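3. How people put away the dishes

3.1 Where the question came from

I started this part of the project after a long argument at home over whether a cup belongs face up or face down (I'm a face-down person, and I'll admit that colored my early notes). I'd been reading a lot on shared kitchens, and almost all of it is about who does the washing. Fair enough, that's where the fights are! But I kept wondering what happens after the tap is turned off, when things sit out and somebody has to decide whether they count as "done."

So in October I sent a short survey to households in two apartment blocks, Ranemlow and Sumar. I got 352 usable replies, which was way more than I'd hoped for. I also sat down with 40 people for longer talks, mostly in their own kitchens, and drank a great deal of tea.

3.2 Racks, towels and trays

The thing I didn't expect was how much people had to say about the in-between spot. In Ranemlow the kitchens are small and the counter by the sink is narrow, so folks there move their dishes to the dining table. In Sumar there's more counter, and people leave things right by the sink, sometimes till the next meal. One woman told me her rack "is the cupboard" and that she hadn't opened the real one in weeks. I heard some version of that from nine people, all of them living alone.

Trays came up too, usually as a sort of halfway house between the table and the shelf. I've grouped racks and trays together in the coding as "holding places" (see Figure 4), though I went back and forth on it.

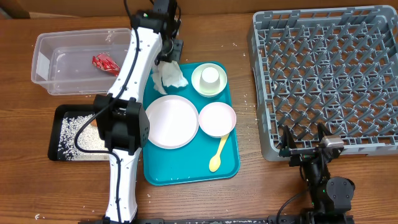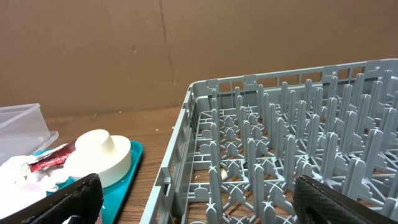
Figure 4. Holding places: tabletop and dish rack.

3.3 Who calls it done?

Now for the part I enjoyed most. I asked everyone the same plain question: when is the washing up finished? Younger people tended to say it's over once the last plate is clean. Older people wanted it all back on the shelf, and a few wanted the sink wiped down as well. Couples often gave me two different answers while sitting at the same table, and then they'd turn and stare at each other. I have eight recordings where the rest of the talk is pretty much just that.

My reading leans on Kang, an earlier household survey that treated chores as chains of small steps with gaps between them. I like that idea a lot, but I think it makes the gaps look too tidy. The people I talked to didn't see a gap at all. The dishes were resting, and so were they. I come back to this in Section 4, where I look at laundry left on the line overnight.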